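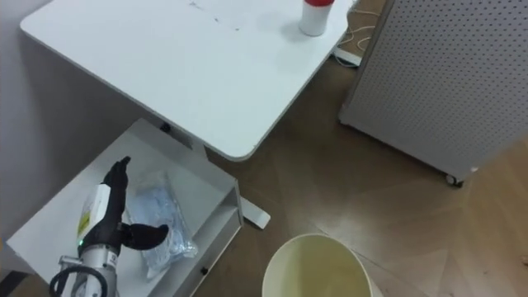

Page 7 of 12

Thread: Seasonal gaps in glued parquet — fill, wait or humidify?

greyjoint
Posts: 241

Picking up from the previous page. I have now had the logger in the room since November. It took 844 readings, of which 736 were below forty per cent relative humidity. The boards are oak on a plywood core, fully glued to screed, with no underfloor heating. The gaps are all on the long edges. The end joints have not moved as far as I can measure with feeler gauges.

The fitter (a firm from Irnden) says this is normal and wants to fill with a mix of sanding dust and resin. I would like opinions before he comes back.

dry_screed
Posts: 736

Do not let him fill in the heating season. The boards are at their narrowest. When the air gets damper they will widen again, and either the filler is squeezed out or the edges are crushed. Crushed edges stay crushed, so next winter the gap is wider than the one you started with. I have seen this on solid blocks and on multilayer boards alike.

Wait until late spring, measure again, and fill only what is left.

Heltville_Floors

I disagree in part. On a multilayer board the core restrains most of the movement. The top layer is four or six millimetres and it cannot swell freely against the ply. What you describe is true for solid blocks. For this product a flexible filler in winter is acceptable, provided it goes in shallow and the joint is clean. We have done it for years without complaints.

dry_screed

Absence of complaints is not a measurement. Did you go back in August with a gauge?

Heltville_Floors

On two jobs, yes. Both were within a tenth of a millimetre of the winter figure.

dry_screed

Two jobs, and presumably both in houses with steady heating. The original poster has a room that sits below forty per cent most of the time. Different case. 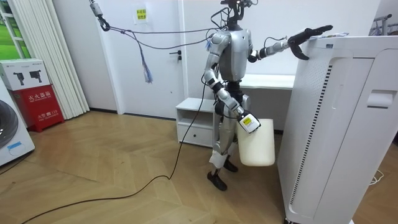 Chevron floor, light boards, air purifier on the right.

parallelgrain

To go back to the question on page 5 about pattern: chevron and straight-laid boards do not show movement in the same way. In chevron the ends are cut at an angle and meet along a line, so any shrinkage across the width shows up as small steps at the points. With straight planks you get a plain gap along the edge. It is easier to see but much easier to repair. The total movement for the same timber is the same.

Also, an air purifier on its own does nothing for this. It filters. People buy one and expect the boards to close up. You need a humidifier, or a combined unit with a water tank, and it has to be sized to the room.

greyjoint

Mine is straight-laid, so edge gaps only. Noted on the humidifier. What target should I set? The supplier (Butkienė) prints forty-five to sixty on the data sheet, but the windows run with water in the mornings if I go above fifty.

parallelgrain

Then forty-five is your ceiling in cold weather. Do not damage the window frames to save the floor. Raise it a few points per week, and keep the logger at floor level, away from the radiator. A reading at head height tells you very little about the boards.

oldbatch

One thing has been missed. Check the logger. The Plullov units drift low when they get older, and mine read six points under after two winters. The salt test costs next to nothing: damp table salt in a bottle cap, seal it in a bag with the logger, leave it overnight at room temperature. It should settle at seventy-five per cent.

greyjoint

Salt test done. It read seventy-two. So the true figures are slightly better than I posted, though the correction may differ at the dry end.

dry_screed

It may. Use three points as a working offset. It does not change the advice. Still no filler before spring.

Heltville_Floors

We will not agree on that, but waiting does no harm to the floor. If you do wait, vacuum the joints regularly. Grit packed in an open joint acts as a filler in its own right, and a hard one.

greyjoint

I have asked the fitter to move the visit to May. He has agreed, but wants to know who pays for the second trip. Is there any standard position on this, or does it depend on the contract?

oldbatch

Depends on the contract. Look for the clause on climate conditions after handover. If they never gave you the humidity range in writing, I would argue that the trip is theirs.

Go to page 8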